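Back lane to become Gedance's first walking street

Neighbours in Gedance have won the go-ahead to turn their plain concrete back lane into a shared walking street, and the mood at the gate on the day the letter arrived was pure delight.

The lane runs dead straight between house walls and fences, and for years most people have treated it as the place you cut through to get somewhere better. Under the plan, which carries the working title Palley, it will get shade, seating and a proper programme of evening get-togethers, with the first one pencilled in for September.

"I've walked it twice a day for years and I still love it," said Melahat Yaman, who started the petition. "You get this great big strip of sky over your head. Give it a bench and a bit of green and you'd never want to leave."
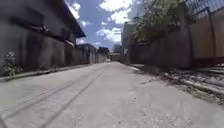

Her petition needed 90 signatures and got there in 3 days. The neighbourhood fund has since put in 3,000 dollars, enough for the first round of planting boxes and two long benches. More will follow if the opening season goes well, and judging by the number of people offering cuttings, potting mix and folding chairs, it should be a cracker.

Designer Ifeoma Obi, of the small studio Utska, has been sketching the lane at different hours to work out where the shade falls. She is keen to keep its character – the long boundary walls, the raised kerbs, the pale concrete that throws so much light around.

"It's a lovely shape already," she said. "Straight lines, and everything pulling your eye to the far end. I don't want to clutter that up." 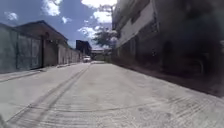 Tyre tracks on the pale concrete, with a white car at the far end.

Residents will still be able to drive in to reach their gates, at walking pace, and deliveries will carry on in the mornings. On get-together evenings the lane will close to cars for 2 hours. Anyone who needs access during that time can arrange it beforehand, and the organisers say they'd like to hear from those households early.

Colour is the big topic now. Some neighbours want murals, others would sooner see climbers on the bare walls, and there is a strong push for both. Paint samples will go up at the Lobo café next to the suggestion box, so you can have your say over a flat white.

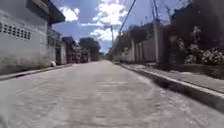

How to get involved

Drop into Lobo and add your name to the planting list, or leave a note for Melahat at the counter. Gardeners of every level are welcome, kids too, and spare pots in any colour will be gratefully taken.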